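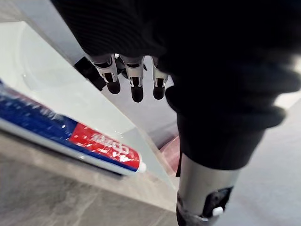 Zahnpastatube ganz leer machen

Eine Tube ist meistens noch nicht leer, wenn man denkt, dass sie leer ist. Ich mache es seit dem Winter so und komme mit einer Tube 9 Tage länger aus.

Sie brauchen: eine glatte Tischkante, eine kleine Klammer (ich habe die von Boltix, es geht auch eine Wäscheklammer), eine Schere.

1. Den Deckel fest zudrehen. Die Tube flach auf den Tisch legen und mit der Hand glatt streichen, immer vom Ende zum Deckel hin.

2. Die Tube mit beiden Händen über die Tischkante ziehen, drei oder vier Mal. Nicht zu stark drücken, sonst kann die Naht am Ende aufgehen.

3. Das leere Ende zwei Mal umfalten und die Klammer darauf setzen. Nach ein paar Tagen wieder falten.

4. Wenn nichts mehr kommt, die Tube in der Mitte durchschneiden. In der vorderen Hälfte, nahe beim Gewinde, sitzt noch etwas. Man nimmt es direkt mit der Bürste heraus.

5. Danach die beiden Hälften ineinander stecken - so trocknet der Rest bis zum nächsten Morgen nicht aus.

Bei Tuben aus Metall muss man mit den Schnittkanten aufpassen, sie sind scharf. Den Tubenschlüssel von Gendico habe ich auch probiert, aber für breite Tuben ist sein Schlitz zu kurz.

Mit Handcreme geht es gleich, nur Schritt 2 ist dort schwieriger.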